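Wulerora Table Tops
Questions and answers

Last updated February 20, 2020

Ordering

Do you sell complete tables?

No. We make and sell tops only. You can put them on legs, trestles, cabinets or a frame you already own. Many customers order a top to replace a worn one on a table that is otherwise sound.

What is the longest top you can make?

The longest single piece is 2960 mm. If you need a longer surface, we make it in two pieces with a joint. The joint is held with bolts from underneath and leaves a fine line on the surface that you will be able to see and feel. We mark both pieces so that you know which edges go together.

How thick are the tops?

All standard tops are 28 mm thick. Thicker tops can be made to order. Please ask before you buy your legs or frame, as a thicker top is a good deal heavier and some light frames aren't made for it.

Can I order in inches?

You can send us inches and we will convert them, but the drawing we send back for approval will be in millimeters. Please check the drawing against your own measurements before you sign it. Once it is signed, that is the size we cut.

Can you copy an old top?

Yes, if you bring it in or send us a paper pattern. For a curved or odd shape, lay the paper on the old top, tape it down so it can't shift, and trace the edge from underneath. Write "top side" on the face that will be up. We have had patterns arrive without this, and a shape that isn't even on both sides will come out as a mirror image. Photographs are useful for edge details but we can't take sizes from them.

What edges can I choose?

Square with the sharp corner taken off, rounded on the upper side only, rounded on both sides, or beveled underneath. The underside bevel makes a top look thinner. It also takes away some of the flat surface below, so if your frame sits close to the edge, choose a different one.

How long does an order take?

Four weeks from the day you approve the drawing. Orders approved in April take longer, as we close the finishing room for part of that month to change the filters and clean the extraction. We will give you the date in writing when we confirm.

Can I change my order after I approve the drawing?

Color and edge can be changed until the top goes to finishing. Size can't be changed once it has been cut. Call the workshop and ask for Janaka Pathirana, who keeps the cutting list. Please don't rely on email for this.

Colors and finishes

Which colors do you have?

White, light gray, dark gray, sand and black. There is also a clear finish for oak and ash. We mix other colors for an extra charge, and you will need to approve a sample piece first.

Is there more than one white?

There are two. Lakville is a warm white with a little yellow in it, and Preduneo is a cool white that looks close to paper. The difference is hard to judge on a screen. If your walls or cabinets are already white, order both sample pieces and look at them in the room, once by daylight and once in the evening with the lamps on.

Does white show everything?

It shows crumbs, pencil marks and coffee rings. It hides dust and fine scratches better than black does. Black is the hardest color to keep looking clean, and customers who choose it for a dining table often write to us later about fingerprints. Sand is the most forgiving of the lot.

Matte or gloss?

Our standard is a soft matte. We can do gloss, but we don't suggest it for a surface you will write or work on. Lamps and windows reflect in it and it is tiring to look at for a whole day. Gloss also shows the small round scratches that come from wiping in circles.

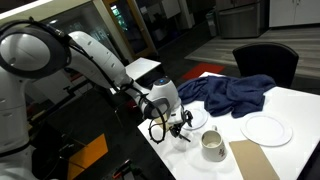
A white tabletop.

Will the color change over time?

White and light gray may yellow slightly over a long period, most of all where the sun falls on them. The change is even unless something sits in one place for months. Move lamps, mats and plant pots now and then. Oak with the clear finish turns a little more golden during the first year and then settles.

Can I order samples?

Yes. Samples are 100 mm square and have the same finish as the full top. You can have up to three at no charge. Go ahead and put a hot cup, some wine or a marker on them. We would sooner you tried it on the sample than on the table.

Delivery and fitting

How is the top delivered?

Wrapped, on edge, with corner guards. It goes to the ground floor only unless you have paid for carrying. Before delivery day, measure the doorways, the hallway and any turn in the stairs. A long top that fits through each door may still not make the turn between them.

What should I check when it comes?

Unwrap it the same day. Look at the corners first, then the long edges, then the face, with the light coming from one side. If there is damage, take a photograph with the wrapping still in view and send it to us before you fit the top. After a top has been drilled or screwed down we can't tell what happened in transit and what happened later.

How long should it rest before I fit it?

Leave it unwrapped in the room overnight. Lay it flat on battens so air can reach both faces. A top that leans against a wall or a radiator for a few days can bow, and the bow doesn't always come out again.

Do you drill the holes for the legs?

We can, if you send us the plate size or the frame drawing. There is a small charge for each set. If you drill them yourself, put tape on the drill bit to mark the depth, and check that the screws are shorter than the top is thick with the leg plate included.

Why are the holes in some frames slotted?

Solid wood gets wider in damp weather and narrower in dry weather. The slots let the wood move under the screw. Set the screw in the middle of the slot and tighten it until it is snug. If you force it down hard the top can't move, and a crack may follow in the heating season. Painted board tops move very little, and round holes are fine for those.

Can I cut a cable hole myself?

In a painted board top, yes, with a sharp hole saw. Mark the center, tape over the area, drill from the face until the pilot bit comes through, then turn the top over and finish from below. Seal the raw edge with varnish. Leave good space between the hole and the edge of the top. In solid wood the method is the same, but try it on a scrap first.

How much weight will it take?

That depends on the frame and the gap between supports more than on the top. A long top on legs at the corners only will sag in the middle in time. If you plan to stand something heavy on it, tell us what it is, what it weighs and where it will stand. Kazimír Vávra in the workshop will look at the drawing and tell you if you need a rail or a center leg.

Care

What do I clean it with?

Warm water, a little dish soap and a soft cloth. Wipe it again with a clean damp cloth and dry it. That is enough for nearly everything.

What should I keep away from it?

Scouring powder, melamine sponges, bleach, and nail polish remover. Melamine sponges are the most common cause of shiny patches on a matte top. They are a fine sandpaper, and the patch can't be polished back to matte.

How do I get marker off?

Try soap and water first. If the mark stays, put a little rubbing alcohol on a cloth, dab it, and wipe with water right after. Test it on the underside beforehand. For ballpoint pen, do the same and expect to repeat it. Red ink may leave a faint trace on white.

Can I put hot dishes on it?

Use a trivet. A coffee cup is fine. A pot from the stove will leave a white ring on a clear finish and can lift a painted one.

My top has a dent. Can it be repaired?

On solid wood, a shallow dent can often be raised with a damp cloth and a warm iron, and the spot then sanded and refinished. On painted board it has to be filled and the whole face painted again. Send a photograph with a coin beside the dent and we will say what we think it would cost. Small chips at a corner can be touched up at home with a bottle of matching paint, which we keep for all standard colors.

Do I need to oil it?

Only if you bought an oiled top. Those were sold under the name Tichý until we stopped making them. Wipe on a thin coat of hardening oil, leave it for as long as the can says, and rub off everything that is left. Spread the used cloths out flat outdoors to dry before throwing them away. Oily cloths left in a heap can heat up and catch fire.

Returns

Can I send a top back?

Standard sizes can be returned unused in their wrapping. Tops cut to your own size can't be returned unless there is a fault or the size differs from the signed drawing. Samples don't need to be sent back.

Who do I contact?

For orders and samples, Duangjai Thaweesak. For delivery dates, damage and returns, Gitau Bakilana. Please have your order number ready. It is on the drawing and also on a label stuck to the underside of the top, near one of the short ends.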